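Chapter 4
Paths, Verges and Hedgerows

What you will study in this chapter
How a narrow paved path is built and how it wears
What a verge is and what it does for the pavement beside it
How to read a tree line or hedge when the leaves are down
How to record a path in sections

Before you begin
You should have finished the mapping exercises in Chapter 3. You will need a notebook, a tape measure and a copy of the record sheet at the back of the book.

4.1 The path as a small landscape

Most people use a path to get somewhere and pay little attention to it. For a land manager, a path is a strip of ground with several parts, and each part needs its own kind of care. The paved surface is one part. The ground on either side, called the verge, is another. Past the verge there is usually a boundary of some kind, such as a hedge, a fence, a ditch or a line of trees.

These parts affect each other. Water that runs off the pavement has to go into the verge or along it. Roots from the boundary can reach under the pavement and lift it. Wheels that leave the pavement press down the soil next to it, and pressed soil takes in water slowly. A person who looks only at the asphalt will miss the cause of many of its problems.

Paths without curbs are common in open country. They cost less to build, and rain can leave the surface along its whole length. The drawback is that the edge of the asphalt has nothing to hold it in place. Over the years it can crumble and become uneven, and grass and soil can creep over it.
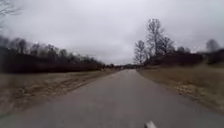
Figure 4.1 A straight asphalt path without curbs. Note the ruts and bare soil in the grass on the left, close to the pavement.

Ruts that run parallel to a path are a sign that wheels have been on the verge. On a narrow path this can happen when two vehicles meet, or when a wide machine has to be brought in. The record sheet has a column for ruts. Write down which side they are on, how far they are from the edge and whether the soil between them is bare.

Look at the middle of the pavement as well. A lighter strip down the center is often a sign of wear. Record it even when the surface is sound, so that the next survey has something to be compared with.

4.2 Reading the surface

An asphalt surface seldom looks the same from end to end. Differences in color may come from wear, repair, staining or the age of the material. Color alone does not tell you which. A dark patch can be newer asphalt laid over a hole, or it can be a stain on the old surface. Walk up to it and check with your hand or the side of your boot. A repair normally has an edge you can feel.

The practice survey in this chapter follows the Jodeck path, which is 370 meters long. Divide it into sections of 50 meters, starting from the Bolger end. The last section will be short. Give every section its own line on the sheet, and use the letters P for patch, S for stain and U for unsure. A sheet with several U marks is more useful than one filled in by guessing.

4.3 Boundaries in the leafless season

Late fall through early spring is a good time to study hedges and tree lines. With the leaves off, you can see how shrubs branch, where the growth is thick and where there are gaps. Fences and walls behind a hedge may show through the stems. Trees standing in or behind the hedge are also easier to pick out, and you can follow a trunk up to the place where it forks.
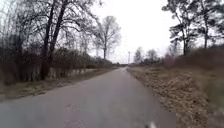 4.4 Key terms

Verge: the strip of ground between the pavement and the boundary.
Rut: a long groove pressed into the ground by wheels.
Crown: the branches and twigs of a tree above the trunk.
Undergrowth: shrubs and low plants growing beneath or among trees.

Section 4.5 begins with the tools used to measure the width of a verge.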